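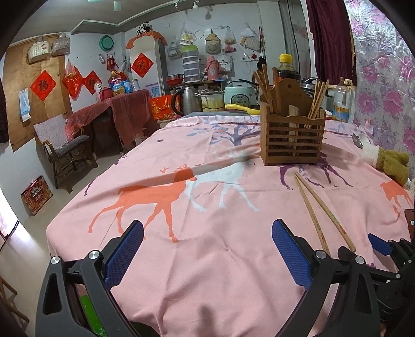 The House Rules

Robots are coming into our kitchens. First, somebody has to agree on what counts as putting away a chopstick.

By Augustina Issahaku

The rulebook runs to 70 pages, and the word "chopstick" appears on 16 of them. I know this because I read it on a train, with a pencil, next to a man who was enjoying a thriller.

Its title is the Prilar Guide to Good Practice in Household Recording, and it covers what happens when a person picks up a hand-held gripper, the kind with two fingers and a camera on it, and does chores so that a robot can later learn to do them. It has nothing to say about whether robots ought to be doing chores. It has a great deal to say about tablecloths.

Tablecloths are in Section 4. The early drafts asked for "a plain, uncluttered work surface," and this lasted until the first recordings came back from homes where people lived. Families, it seems, own cloths with deer on them. Orange deer, purple deer, deer overlapping other deer. They keep the soy sauce out and a plush toy within reach of the spoon. The rice cooker stays where the rice cooker has always been. The new wording says the surface "shall be left as the household keeps it," and that anyone who tidies up before recording must write down what was moved. I have lived with people who could not meet that standard.

The reasoning is sound enough. A robot that has only met bare white counters will be lost the moment it meets a deer. Astia, the firm that did most of the drafting, used to send crews out with a roll of gray paper to lay over everything. The paper is now banned by name, in a footnote, with what I can only call feeling.

Then come the chopsticks. Take a pair lying beside a holder that is already packed full. The job is to put them in. A person does this without a thought, shoving a little if need be. The guide needs four paragraphs. Is it one pick or two? May the second finger nudge the holder? If a spatula is sticking out of the top, does it count as an obstacle or as a resident? (Resident. Paragraph 4.11. It may be leaned on but may not be removed.)

I tried it myself at the training room Astia runs with Stodesach, a smaller outfit that makes the finger pads and has opinions about wear. My trainer handed me the gripper and a copy of the speed rule. You are supposed to move "at the pace of a person who is not being watched." I was being watched by three people. I moved like a bomb technician, and my first six tries were marked unusable for what the form calls "ceremony."

Failure, on the other hand, is fine. The guide is firm about it. Drop the chopstick, keep recording, pick it up, carry on. Deleting the drops is the worst offense in the book, worse than the gray paper, and a crew caught doing it loses the whole batch. A batch is 425 recordings. One crew lost two of them in a single week in March, and the trainer lowered her voice to tell me.

The section I liked best is the one on permission, which grew out of a complaint by the Ó Conaill household. They had agreed to the recording of their table. They had not agreed to the recording of the shelf behind it, the bags on the hooks behind that, or the door beyond, and a gripper camera takes in all of it. Under the current text, everyone living in a home gets walked around it before work starts and is shown what the camera will pick up from the table. They can have anything taken down or covered. Any of them can also withdraw the recordings later, and Astia has 16 days to wipe them. The Ó Conaills asked for two changes and then made the crew lunch.

Does any of it get followed? Mostly, as far as I could tell, in the parts that can be checked. Prilar's reviewers pull a sample from every batch and mark it against the guide. They have been through 4,000 recordings, and the most common fault is still people straightening things. A bottle turned so the label faces out. A spoon nudged parallel to the edge of the table. The reviewers can usually tell. One of them said she could spot a straightened spoon from across the room, and then said she would rather I didn't write that down.

The next edition is open for comments until March 31, 2026. Section 9, on pets, is currently blank apart from a heading and the words "see correspondence." I asked to see the correspondence. There are two binders of it, and the second one is labeled Cats.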